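Lab Practice for Manipulation Trials, Unit 4: Rules at the bench
Notes for Tuesday group, typed up fast, slides are on the course page
Instructor: Citlali Montes. Bench lead: Oduor Makokha

Today is the insertion task. Sorting board, shaped block, gripper. Reading was the Chiang chapter on trial protocols, pp. 26 to 48, if you didn't get to it do it before Unit 5.

Fixed view and wrist view of the bench task:

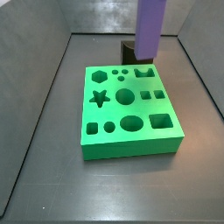
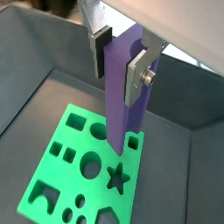
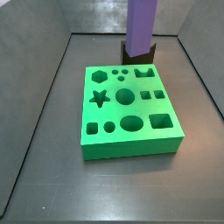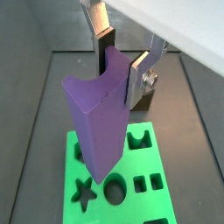 First thing, what counts as a rule here. Three levels, don't mix them up on the exam:

Law and site safety. Not ours to change. Risk assessment signed before power on.
Published standards. ISO 10218 for industrial robots, ISO/TS 15066 for collaborative work. Know what each one covers, you don't need clause numbers.
House practice. Ours. Can be changed, but in writing, and everybody running the bench has to know about it teh same day.

Most of the marks people lose are in house practice. Go through it properly.

Before a run
- E-stop tested by the person running, every session. Not "Perla did it this morning."
- Speed limit read off the controller and written down. Reading it is not the same as remembering it.
- Start pose of board and block recorded. If the board moved between trials say so, even a little.
- Finger pads checked for wear. Worn pads = slip, and then you're testing the pads and not the policy.
- Both views saving. Check file size, not the little red light.

During
- One operator, one observer. Observer has the stop and nothing else in their hands.
- Hands stay out of the enclosure while the arm is enabled. Dropped block stays dropped till you disable.
- No talking to the operator mid trial except the word stop.
- Don't nudge. A nudged trial is an assisted trial and gets logged that way.

What is a success? Needs deciding BEFORE trial one. Our wording: block released, fully seated in the matching hole, arm clear, no human contact. Resting on the rim is a fail. Seated but still held at timeout, also fail. Some groups score half points, fine, but then define the half.

Logging
Every trial gets a line, including the bad ones. Natalia Lozano's group last June had 222 trials on the sheet and 26 with no outcome filled in. Couldn't use the set for the comparison, whole thing had to be rerun. Blank is worse than fail. If you really don't know, write "unclear" and the reason.

Minimum fields: trial no., operator, block shape, start pose, outcome, failure type, software version, notes. Failure types come from the sheet (missed grasp, slip, wrong hole, wrong rotation, jam, timeout, stopped). Don't invent new ones halfway thru. Collect them in notes and we'll revise the list between sessions.

Question from the Temstead section: can you throw out warm-up trials? Yes if you said how many in advance. No if you decide after seeing them. Same answer for "the lighting was off."

Force limits. Soft parts forgive a lot and that makes people lazy. A foam block pushed at the wrong angle just squashes, so the arm keeps going and you see nothing in the log. Set the limit for the hardest part you'll ever put on that bench. Evaristo Medrano will show how on the Stedeck controller, room 674, bring closed shoes.

Changing a rule mid-study: stop, write it, date it, get initials, start a new batch. Old batch keeps the old rule. Don't merge.

For next time
1. Draft a one page protocol for the insertion task, success definition in the first paragraph.
2. Swap with another pair and run theirs exactly as writen. Mark every place you had to guess.
3. Read the Proker incident summary, come with one thing the observer should have done sooner.

Protocols go to Citlali by email, PDF, both names in the file name.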